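Most jewelers who publish notes on a collection write about meaning and leave out weight. I think that is a mistake. A pendant that tips forward on its bail will be worn twice and put away, whatever its symbol stands for.

The Grellholm pieces I cut last winter ran to 885 blanks, and the ones that failed had the same fault: too much metal below the hole. Moving the hole up 2 mm fixed most of them. The rest went back to Drovton as scrap.

Balance should be settled before the surface is. Polish hides very little -- a curved face throws light hard, and any flat spot left by the file breaks the highlight. The bowl of a spoon held upright, gold-tinted and shiny like the one in the photo, gives the kind of bright reflection I look for on a domed pendant. I check for it under a single lamp, then hang the piece for two days before I sign it off.

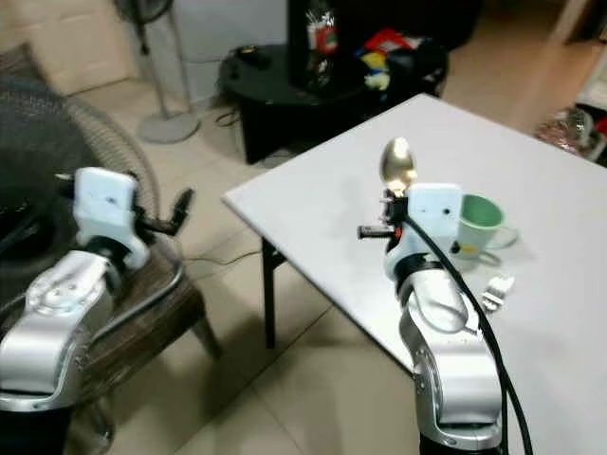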